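Combien de démonstrations avant que ça serve à quelque chose ? (tri de couverts, pince à main)

Posté par rodby_fan_decu
Forum Apprentissage et manipulation - août

Bonjour à tous,
On m'a refilé la partie collecte d'un petit projet, nom interne Jorkent. Le but sur le papier : apprendre à un bras à ranger des baguettes et des cuillères dans un pot à couverts. On enregistre avec des pinces tenues à la main, une dans chaque main, et on envoie le tout à l'entraînement. J'en suis à 3,453 épisodes (le compteur de l'outil met la virgule à l'anglaise, je recopie tel quel), dont une bonne part faite par moi après 18 h, et je commence à douter sérieusement.

Le prestataire, Fotport, avait annoncé que 1,000 suffiraient. On les a dépassés depuis longtemps. La politique apprise sait aller vers une baguette, et après elle ferme à côté, ou elle en prend deux. 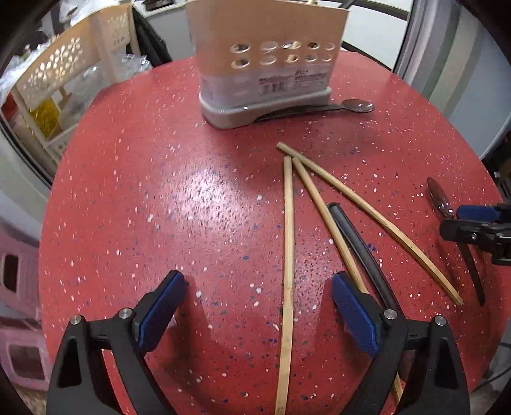

Mon chef me dit de continuer, que « ça va finir par généraliser ». Moi je veux bien, mais je refais toujours le même geste sur la même table ronde rouge mouchetée, avec les trois baguettes en éventail et le pot de l'autre côté. Je vois mal ce que l'épisode suivant apprend de plus que le précédent. Est-ce que quelqu'un a déjà vu le volume seul régler ce genre de problème, ou est-ce qu'on me vend du vent ?

pace_ou_rien
Le volume seul, non, jamais vu. Chez nous on avait le même souci avec des stylos. On a arrêté la collecte et on a relu un échantillon de 63 épisodes à la main, sans outil, juste en les regardant. Résultat pas glorieux : dans beaucoup d'entre eux l'opérateur hésitait, reprenait, touchait la table avec un doigt de la pince. Le modèle copiait très bien nos hésitations.
Ce que je ferais à ta place :
Relire avant de rajouter quoi que ce soit.
Changer de table, ou au moins poser une nappe. Une surface pleine de petites taches de couleur, toujours la même, je m'en méfie : rien ne te dit que le modèle ne s'en sert pas comme repère.
Croiser les baguettes, les écarter, en mettre une seule. Les pointes qui se touchent, c'est le cas difficile - garde-le, mais pas à chaque fois.
Vérifier la synchro entre les deux pinces. Un décalage même petit et la fermeture tombe au mauvais moment, ce qui ressemble pas mal à ton « ferme à côté ».
Et demande à Fotport sur quelle tâche ils ont mesuré leur chiffre. Je parie sur des cubes.

gripouille
faut plus de données c'est tout. nous avec Pace on collecte en continu et ça monte tout seul

pace_ou_rien
@gripouille ça monte sur quoi ? Si la courbe est calculée sur des épisodes pris le même après-midi que l'entraînement, elle montera toujours. Mon pseudo vient de là, d'ailleurs.

rodby_fan_decu
Merci. J'ai relu une première série hier soir et je me reconnais dans les hésitations, c'est assez pénible à voir. Pour la synchro je n'ai pas encore regardé. Fotport m'a répondu « des objets du quotidien », sans liste. J'ai redemandé la liste.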